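4.3 Comparing Two Cameras on the Outdoor Path

Before you settle on a camera for your Gaete rover, we really do recommend giving both of them a proper try outdoors. The Nurnska and the Tikcombe can look very much alike on a workbench, and it's only when you get them under trees with a bright sky that you start to have a favorite. Take your time with this part, and bring a hat!

1. Park the rover on a straight stretch of path with shade on one side and open sky on the other, and switch the drive motors off at the main switch.

2. Fit the Nurnska to the side bracket and tighten both screws by hand. Two turns past snug is plenty.

CAUTION: Never change cameras while the Amlow controller is powered. Wait for the green light to go out first.

3. Turn the controller on, open the Camera page, and set Exposure to 84. Leave everything else alone for now, tempting as it may be.

4. Save one still, then power down, swap in the Tikcombe, and repeat step 3 from the very same spot.

5. Open the two stills next to each other and look at the shaded leaves first, then the sky, then the far end of the path.
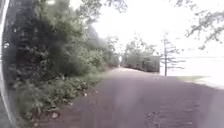 Figure 4-2. Test still on a tree-lined path, with part of the robot's body at the left edge and the sky almost completely white.

6. If your sky comes out as white as the one in Figure 4-2, lower Exposure a little at a time and save another still after each change. Stop when the shaded side gets too dark for you to make out the edge of the path.

NOTE: A thin strip of the rover's body along one side of the picture does no harm. If it covers more than you'd like, loosen the bracket, turn the camera outward a touch, and tighten it again.

7. Write down the setting you liked best for each camera. You'll be asked for both numbers in section 4.4.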